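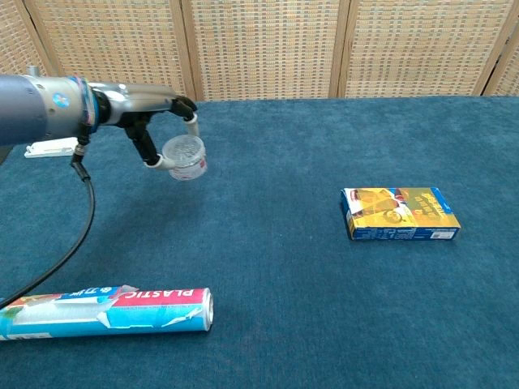 Teaching a gripper when to let up

Perihan Polat spent most of last year on one question: how hard should a robot squeeze something it has never held before? Her group at Brimden published its answer in February. The arm closes slowly, lifts the object a very small distance, and checks for slip before it adds any force.

"People assume the hard part is finding the object," Polat says. "For us that was mostly done. We were losing trials in the half second after contact."

Thin plastic cups were the worst. Under the old fixed setting the fingers bent the wall in, and the cup popped out or stayed creased. Boxes gave little trouble. Rolls turned in the grip, and the team still has no good fix for that.

The model was trained on 4000 grasps of household goods, all done on a carpeted surface. Garnet Campbell, who ran the trials, wanted carpet from the start. "A hard table lets things slide away from the fingers. Carpet holds them a bit, and you get a cleaner reading," he says. He admits this may flatter the numbers, and the paper says so too.

The slip check adds 3 seconds to each pick. Polat calls that too slow for a warehouse and fine for a kitchen. She expects to cut it down once the check runs during the lift.

A second group, led by Yuk-lan Leung at Pratell, is now repeating the trials on bare tables. Campbell has sent them the code and 7 pairs of spare fingertips.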